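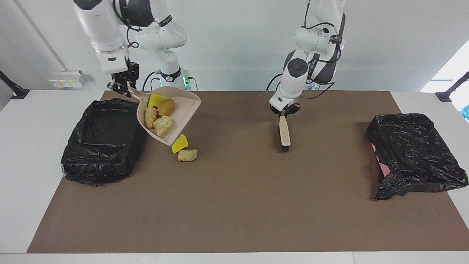 Bemance Track Day Tire Warmers: Tirnero Edition
January 27, 2020

The box promises track temperature in 14 minutes. I have owned three sets of warmers over the years and never seen one keep a promise like that, so I bought the Tirneros with my own money and ran them through most of a club season, starting in July.

They don't do it in 14. On a mild morning the front was ready in a bit under half an hour and the rear took longer. That's normal for warmers at this price, so why print the other number at all?

Fit is decent. The front goes on easily and the Velcro lines up. The rear is cut for a 180 and you can stretch it over a 200, but the side curtain rides up and leaves a strip of rubber showing near the edge, exactly where I want the heat on a short track with long rights. Bemance says the rear "fits all sport sizes." Mine doesn't.

The control box has 2 settings, and I couldn't find much difference between them with a pyrometer. The older Ghauri set I keep as a spare has one setting and holds it more evenly across the tread. It also has a longer cord, a big deal if your paddock spot is nowhere near the outlet. You'll want a decent generator either way. Mine is rated for 1,150 watts and it complained whenever both warmers kicked in together.

Did they make me faster? I doubt it. My lap times moved about as much as they do when I sleep well. I did feel happier leaning on the front on the out lap, and for a sprint race that's worth something.

Stitching has held up. One indicator light is dead. The carry bag zipper went at the second meeting.

If you find them on sale, fine. At full price I'd look at the Brotance set first, or a clean used pair.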